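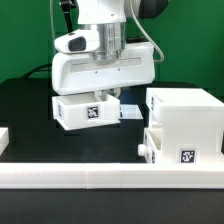

Storage furniture set, June report to Lanine
Prepared by Kai Rothe

The Skisent parts are all on the table now: the cabinet, the loose drawer and the marker sheet. I would still not call the set finished. Tobiloba Anozie's plan allowed 11 weeks for the printed pieces, and I thought that was generous when we signed it. I no longer do.

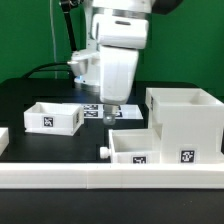

The open white tray, with a square marker on its front face.

We have spent 60 percent of the materials budget. Most of it went on reprints, and I am not convinced the third version of the drawer is better than the second. It weighs less. Whether that matters to anyone outside this office is a question I have asked twice.

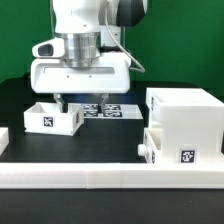

Marker placement is the part I trust least. Fashola wants every piece tagged on more than one side, and the small box does carry one on its front and a narrow one on its right side wall. The base plate has its four in a two-by-two grid. Fine so far — but the drawings still show the old positions, and they need to be redone before we order more labels.

The knob is also unsettled. Tobiloba likes it round, and I would take a plain lip

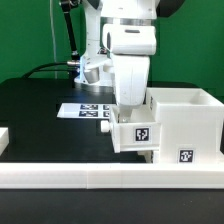

if the choice were mine, mainly to save a part. We meet on Tuesday to decide. Please hold the next payment until you have our answer.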